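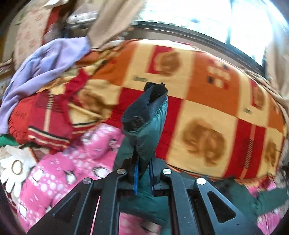 Dark green quilted fabric held upright between two blue finger pads.

Plenard: An Offline Reader for Scripture and Commentary
Student project report, School of Computing
August 3, 2022
6 min read

Summary

Plenard is a desktop program for reading and searching religious texts on computers without a reliable internet connection. It was written over two terms as a final-year group project, in cooperation with the reading circle at Juhl, which had asked the School for a simple replacement for its ageing study software. This report sets out the requirements, the design of the program, the testing carried out and the work that remains.

Requirements

The reading circle meets in a hall with no wireless service, and most of its members bring older laptops. The program was therefore required to install from a single file of no more than 400 MB, to run without an account, and to open at the last passage read. Members also asked for larger type, a plain print layout and a means of keeping private notes beside a verse. Audio was requested by several members but was placed outside the scope of the project at the first review.

Only translations free of copyright restrictions in the United Kingdom were considered for inclusion. The permissions attached to one nineteenth-century commentary could not be established, and it was left out of the released version.

Design

The program is divided into a text store, a search index and a reading window. Texts are held in a compact format named Brenard, which was devised by the group and is described in Appendix B. Each verse carries a fixed reference, so that notes remain attached to the correct passage when the reader changes translation. Differences in the numbering of the Psalms required a separate table of equivalents. Preparing this table took longer than any other single task.

The search index was first built with Zulten, a library used in an earlier module. It dealt well with single words but returned phrases in an order that members found confusing. The ranking was rewritten so that exact phrases appear first, followed by verses containing all the words in any order. Older spellings are matched to their modern forms through a list of 805 word pairs, which the user may switch off.

Testing

Automated tests were run against 3896 cross-references, each of which was required to open the correct passage in every installed translation. Initial runs produced 61 failures. All but four were traced to the numbering of the Psalms and were corrected in the table of equivalents. The remaining four arose from misprints in the source files and have been amended by hand.

Trials with members of the reading circle began in October and were held in the hall at Juhl. Members were asked to find a named passage, to add a note and to print a page. Finding a passage caused little difficulty. The print command was often overlooked, and it has been moved from the settings panel to the main toolbar. Two members asked that notes be saved without a prompt, and this change was made before release.

Remaining work

The notes file is not encrypted, and users who share a computer should be advised accordingly. Right-to-left scripts display correctly in the reading window but not in print. The source code and the Brenard specification have been deposited with the School, together with the installation guide supplied to the reading circle.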